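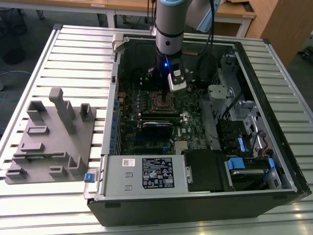

Kipchumba Mosoti

Categoría: Automatización y trabajo / Estudios de caso

4.2. La celda de desmontaje y el puesto del operario

Los datos de esta sección provienen del taller de Cardoso, donde la empresa Kastuta recupera componentes de ordenadores de sobremesa retirados de oficinas. Antes de la instalación del robot, cada torre pasaba por las manos de una sola persona, que la abría, extraía los módulos de memoria y el procesador, desmontaba el disco y separaba la fuente de alimentación. En el periodo de referencia se registraron 1.293 equipos procesados de este modo. En el periodo siguiente, con la celda en funcionamiento, el registro fue de 1.706 equipos, con la misma plantilla.

La figura 3 corresponde al puesto de trabajo. La torre se coloca tumbada sobre el banco metálico, ya sin el panel lateral, y el brazo entra desde arriba. La pinza se encuentra sobre el zócalo del procesador, vacío y con su marco de retención; debajo están las ranuras de memoria. A la izquierda de la torre está la placa impresa en 3D, con soportes de varias formas, que en el taller llaman «la bandeja».

Figura 3. Puesto de desmontaje con una torre abierta de la marca Dell y la placa de soportes.

El cambio principal no se observa en el número de equipos, sino en la distribución de las tareas. La apertura de la caja sigue siendo manual, porque los cierres varían mucho de un modelo a otro. También es manual la decisión sobre qué piezas merecen ser recuperadas. Lo que ha pasado al robot es el trabajo repetido dentro de la caja, que los operarios describían como el más pesado para las muñecas y para la vista.

En las entrevistas, Gráinne Ó Dubhghaill, con larga experiencia en el taller, explicó que ahora «se trabaja más con la cabeza y se está más tiempo de pie». Khalil Chidiac valoró de manera positiva la reducción del dolor en las manos, pero señaló que el ritmo lo marca la celda y que las pausas espontáneas casi han desaparecido. Este segundo punto aparece en la mayoría de las entrevistas y no estaba previsto en nuestro cuestionario inicial — lo añadimos después de la primera ronda.

Una tarea nueva es la atención a las paradas. Cuando la pinza no consigue sujetar una pieza, el brazo se retira y espera a que una persona confirme la posición. En agosto se contabilizaron 800 intervenciones de este tipo. Según Kevin Dunne, responsable de turno, una parte importante se debía a cajas mal apoyadas sobre el banco, y por ello se acordó que la misma persona que abre la torre sea quien la coloque.

Esta tarea no figura todavía en la descripción formal del puesto. En el taller de Brandau, que utilizamos como comparación y que mantiene el desmontaje manual, no existe una función equivalente. Allí se procesaron 1.435 equipos en el mismo periodo, aunque la mezcla de modelos es distinta y la comparación directa debe hacerse con prudencia.

Respecto a la formación, los operarios recibieron una sesión inicial el miércoles anterior a la puesta en marcha. Casi todos la consideraron corta. El aprendizaje real se produjo entre compañeros, sobre todo en el uso de la placa de soportes. En la sección 4.3 se analiza cómo este conocimiento informal se incorporó, solo en parte, a las instrucciones escritas.

© Grupo de Estudios del Trabajo Wuston. Todos los derechos reservados | Contacto | Volver arriba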